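Fisheye wrist views: left/right streams swapped after sync, cloth policy regrasps the same point

Tegwen Prosser
I'm training a bimanual policy for garment spreading from hand-held gripper demos. Each gripper records its own fisheye stream. A Hulov script aligns the streams and writes episodes, and Drodari handles the training side. Set size is 131 episodes, all on beds, image size unchanged from the default config.

Validation loss looks fine. In replay, the policy closes on the garment, lifts, releases, and closes on the same point again. It never moves on to the sleeve. The failure shows up most in episodes that begin with the garment in a heap, as in this view:
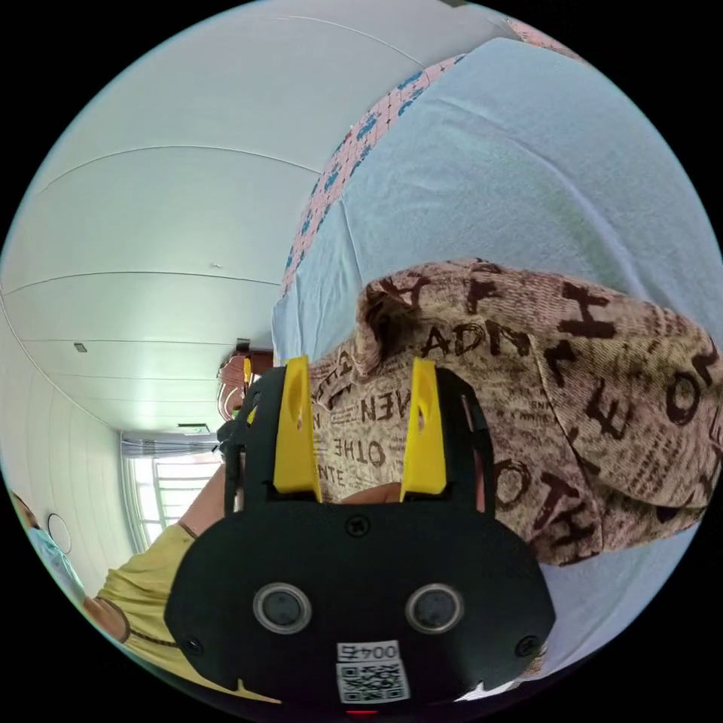 What I have checked so far

1. Gripper width is logged and not constant.
2. Poses come from visual-inertial SLAM and no episode was dropped for tracking loss.
3. Action chunks are 16 steps, executed 8 at a time.
4. I opened several episodes in the viewer. In a few of them the left stream seems to carry the other tool's trajectory – I can't tell whether the viewer or the export is wrong.

The spread phase looks correct to me when I step through it by hand. One tool has the body and the other has the sleeve end:
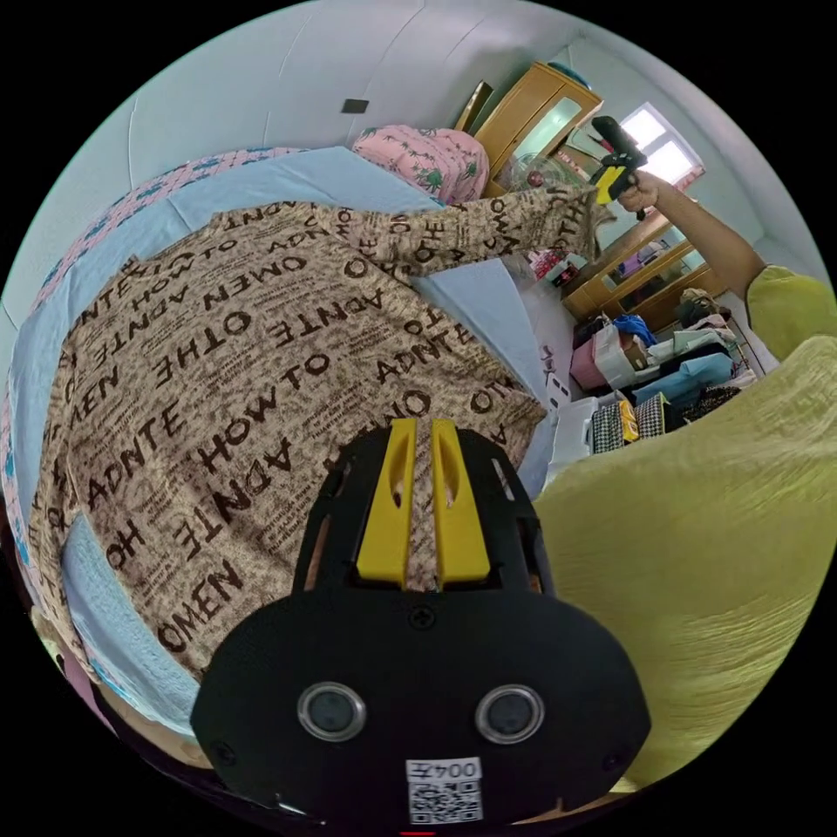 Spread phase, body of the garment clamped between the near fingers, second gripper on the sleeve.

Is this a labeling problem or a policy problem? I would like to know before I collect more.

studthorpe_k
Labeling, and check it first. The Hulov aligner assigns left and right by file order unless you pass a device map. If one tool starts recording before the other, the order flips for that episode. Your loss won't show it, as both arms move in similar ranges.

Read the label and QR code off the housing in the first decodable image of each stream and build the map from that. Then compare with the episode metadata. Reject anything where the two disagree. Don't fix it by swapping arrays after export: the relative pose between grippers is computed earlier and will keep the wrong sign.

Also check the time offset. I had a constant 54 ms between streams on one set, and the sleeve grasp was learned early every time. Cross-correlate angular velocity during a shared motion at the start of the episode.

beddoe
Could be more data needed. I had something like this with towels and it went away at 100 more episodes. Try a bigger batch too.

m_arkwell
The stream swap is worth fixing, but it doesn't fully explain the regrasp. With a heap, the view before the first grasp and the view after a release are nearly the same. A policy with a single observation step can't separate them. Set the observation horizon to 2 with a wider stride, or add past gripper width as an input. I prefer the width history – it is cheap and doesn't touch the image encoder.

Two smaller points. Printed fabric gives the encoder strong local features, so turn on color jitter and check that your random crop isn't cutting off the fingertips. And if you use horizontal flip, turn it off. Flipping the image without mirroring the pose and exchanging the arms gives you the same fault as the bad device map.

Retrain on the corrected map alone before changing the horizon. Otherwise you won't know which change did the work.

Related
Device map format for two-gripper sessions
SLAM loses tracking close to plain bed sheets
Drodari: action chunk length for deformable objects
Fisheye calibration file ignored on export
Gripper width reads zero after restart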